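Preguntas frecuentes: aleatorización de la orientación de cámara en Ostum

Última revisión: 26 de junio de 2021

¿Qué es Ostum?
Ostum es un procedimiento de entrenamiento para políticas de manipulación bimanual con entrada visual. Durante el entrenamiento en simulación se perturba la orientación de la cámara montada en el robot, incluido el alabeo, y se exige a la política que produzca la misma acción en el sistema de referencia de la base. No modifica la arquitectura de la red ni la función de recompensa de la tarea.

¿Qué problema aborda?
Las políticas entrenadas con una única pose de cámara asocian la dirección de los bordes largos (jambas, cantos de mesa, unión entre pared y suelo) con la vertical del mundo. Un error de montaje de pocos grados degrada el agarre aunque el objeto siga siendo perfectamente visible. En la línea base, el fallo típico es un desplazamiento lateral de la pinza en la fase final de aproximación.

¿Qué relación hay entre Ostum, Bornex y Flenlow?
Bornex es el simulador: física, render y generación de interiores. Flenlow es la biblioteca de entrenamiento. Ostum se distribuye como módulo de Flenlow y lee las escenas en el formato de Bornex. Puede usarse con otro simulador si este expone la matriz extrínseca de la cámara en cada paso.

¿Qué se aleatoriza exactamente?
Al inicio de cada episodio se muestrean alabeo, cabeceo y guiñada alrededor de la pose nominal. El alabeo se toma de una distribución uniforme de ±30 grados; cabeceo y guiñada, de ±10 grados. La traslación se perturba con una desviación típica de 5 mm. La pose queda fija hasta el final del episodio. Texturas e iluminación se muestrean por separado y pueden desactivarse sin afectar al resto.

¿Por qué la pose se fija por episodio y no por paso?
Probamos ambas variantes. Con muestreo por paso, la política no puede integrar información entre observaciones consecutivas y tiende a respuestas conservadoras: la pinza se detiene antes del contacto. El caso que interesa en hardware es el de una cámara mal calibrada pero rígida, y a ese caso corresponde la pose fija.

¿La política recibe la pose de la cámara como entrada?
No en la configuración publicada. La red recibe la imagen y el estado articular. Existe una opción, pose_conocida, que añade la matriz extrínseca a la entrada; se incluye como cota superior para comparar y no debe usarse para reproducir la tabla principal.

¿De dónde obtiene entonces la red la orientación?
De dos fuentes. La primera es la parte del propio robot que aparece en la imagen: conocido el estado articular, la posición aparente de los eslabones determina en buena medida la pose de la cámara. La segunda es la geometría de la habitación. Al enmascarar el robot en las imágenes de evaluación, el rendimiento cae de forma acusada; al enmascarar la habitación, la caída es pequeña. Interpretamos que el cuerpo del robot es la referencia dominante. El experimento no separa el efecto del torso del de los brazos.

¿Cuántas escenas se usaron?
El conjunto de entrenamiento contiene más de 500 interiores generados con Bornex. El conjunto de evaluación, denominado Gautam, está formado por 30 interiores que no comparten plano de planta con los de entrenamiento. Sí comparten parte del catálogo de muebles, de modo que Gautam mide generalización a distribuciones nuevas de habitación y no a mobiliario nuevo.

¿Qué tareas incluye Gautam?
Recogida de objetos pequeños sobre mesa, traslado de una mano a otra y empuje de puertas entreabiertas. Cada tarea se evalúa con la pose nominal y con poses perturbadas. Los resultados deben comunicarse por tarea; la media conjunta oculta que el empuje de puertas es mucho menos sensible al alabeo que la recogida.

¿Hay pérdida de rendimiento con la cámara nominal?
Sí, leve, en recogida. Desaparece al prolongar el entrenamiento. En las otras dos tareas no hemos medido diferencias superiores a la variación entre semillas.

¿Basta con rotar las imágenes en dos dimensiones?
Solo en parte. Una rotación del plano de imagen reproduce el alabeo puro alrededor del eje óptico, pero deja esquinas sin información y no cambia el contenido visible. Al combinar alabeo y cabeceo entran y salen de campo partes del robot y de la habitación, y eso requiere volver a renderizar. La variante 2D figura en el repositorio como línea base.

¿Se ha validado en un robot físico?
De forma limitada. Se ejecutó la tarea de recogida con el soporte de cámara girado a mano en varias posiciones. El orden entre métodos coincidió con el obtenido en simulación; los valores absolutos fueron inferiores en todos ellos. No hay validación física de la tarea de puertas.

¿Qué ocurre fuera del intervalo de entrenamiento?
La degradación es gradual al principio y después brusca. No recomendamos extrapolar. Si el montaje previsto supera el intervalo, conviene ampliar rango_alabeo y volver a entrenar desde cero; el ajuste fino desde el modelo publicado dio resultados irregulares.

¿Cuándo habrá una nueva versión?
Está prevista para octubre. Corregirá el muestreo de guiñada en escenas con la cámara próxima a una pared, donde la versión actual puede situarla dentro de la malla.

¿Qué aspecto tiene una observación con perturbación fuerte?
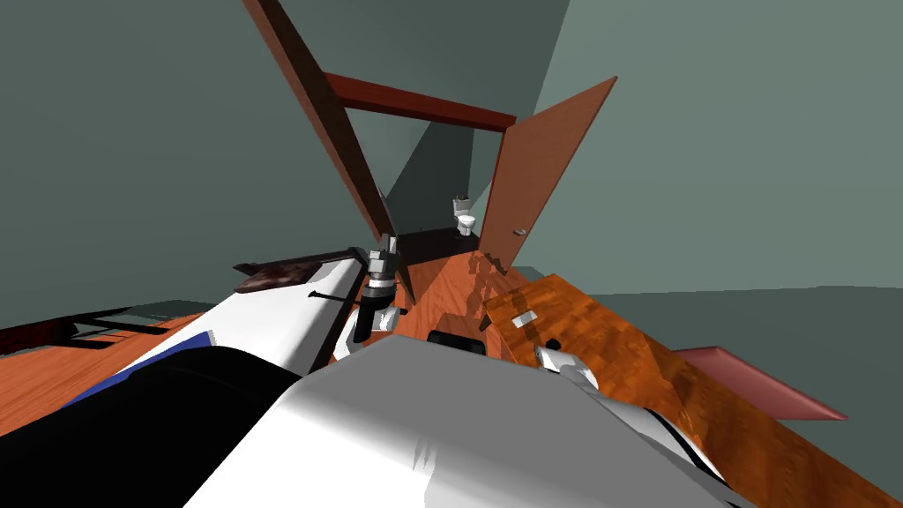
El criterio para aceptar una pose muestreada es geométrico: al menos una pinza y una parte de la superficie de trabajo deben quedar dentro de campo. No se exige que los dos brazos se vean completos. En el render de Bornex mostrado, el brazo izquierdo aparece extendido hasta la pinza, situada delante del vano del baño, mientras que del derecho solo se ve el extremo, cerca del tablero. Las jambas y la mesa quedan muy inclinadas, y los dos objetos pequeños sobre la madera, uno blanco rectangular y otro negro redondo, siguen siendo visibles. Las poses que no cumplen el criterio se descartan y se vuelven a muestrear antes de iniciar el episodio; el registro de Flenlow guarda el número de descartes por escena en el campo poses_rechazadas.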